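Folelby Bench Practice Kit for small robot arms
Made by Fahmy Bench Supply, Laltstead

If you run a small arm on a tabletop, you'll know how quickly good habits drift. One person measures to the finger tips, the next to the mount, and by July no two cells in the building are set up alike. We wrote the Folelby kit to fix that, and we're pretty chuffed with how it's come out!

Inside the folder are 41 practice cards, printed both sides and sorted by job: marking out the work area, checking the gripper, choosing test objects, dressing cables, stopping safely. Every card fits on one page and uses everyday words.

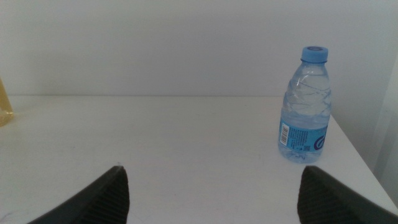
The object cards are our favourites. Thin-walled drink bottles get a set all to themselves, because a crumpled bottle behaves nothing like a full one and your records should say which you used. Write down the fill level, note the label colour, and keep the same bottle for the whole run (yes, even if someone's thirsty). Grip checks are done in sets of 20 picks, with the finger pads wiped between sets.

Then there's clearance. Card 3 covers the space between neighbouring objects, and it's the one people photocopy and stick on the wall. Set your spacing with the fingers fully open, approach at your slow speed first, and only then go to working speed.

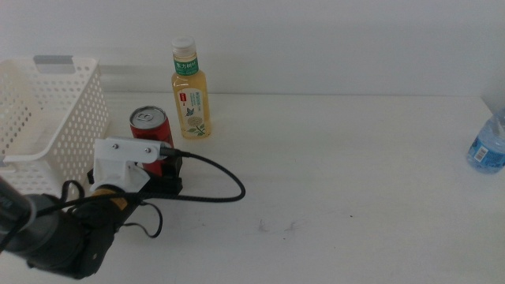 Cable loops get the same care. Run the arm through its full reach by hand or at crawl speed, watch every loop the whole way, and clip back anything that could drag across an object or snag at the wrist. The Nellon clips in the kit come in 3 sizes and pull off without leaving glue on the bench, which we love.

What's in the box
Practice cards in a ring folder
Nellon cable clips
Bench marking tape, grey
Blank log sheets

The cards sit alongside your own risk assessment and the arm maker's manual, and don't replace either one. Spare log sheets are sold separately.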